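Cirkero Refurbished Tower, Dell Board, Graphics Card Fitted
Stock ref. Wenwood 7
Page revised October 2018

Refurbished desktop tower for office and light workshop use. Supplied with side panel, mains lead and a 90-day return-to-base warranty. Interior views with the panel removed:

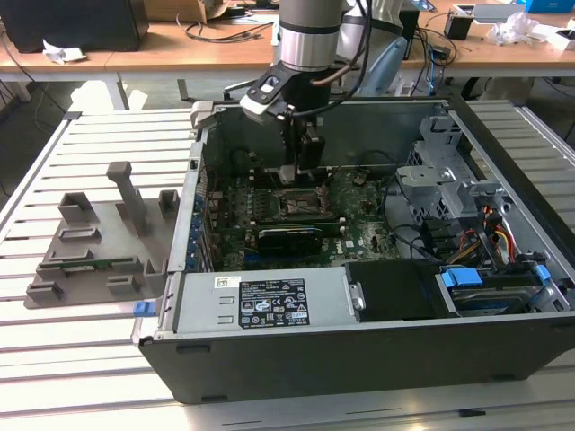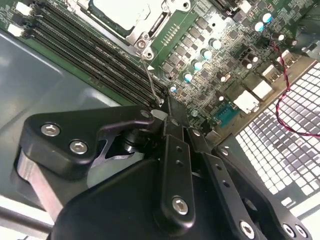
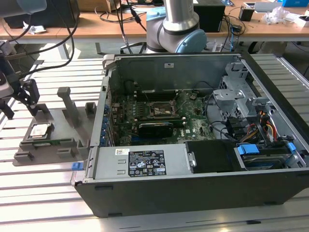 Chassis
Black outer shell, grey sheet-metal interior. The side panel lifts away for access to the board, memory slots and drive bays. Lay the case on its side before opening.

Processor and memory
The processor is chosen at the time of order and seated with fresh thermal compound. Memory is sold by the module and tested in matched pairs. Mixed sizes will run, at the speed of the slower module. Leave the socket cover in place until the processor is to hand.

Graphics
One card, fitted. Drivers are not preloaded on machines ordered without an operating system.

Storage
Hard drives are wiped and surface-tested before dispatch. Replacement drives slide in on blue-handled caddies. Connect data before power.

Power supply
Internal unit, tested under load for 2 hours. Rating as printed on the label. Do not open the power supply.

Options
Ruswood desk stand
Maurya spare drive caddy
Second memory pair

Carriage
Packed weight is roughly 14 kg. Trade orders go by pallet. Batches received in August have now cleared test and are ready to ship.

Technical queries and part numbers: Archana Katiyar, refurbishment desk. Quote the stock reference and the serial number from the case.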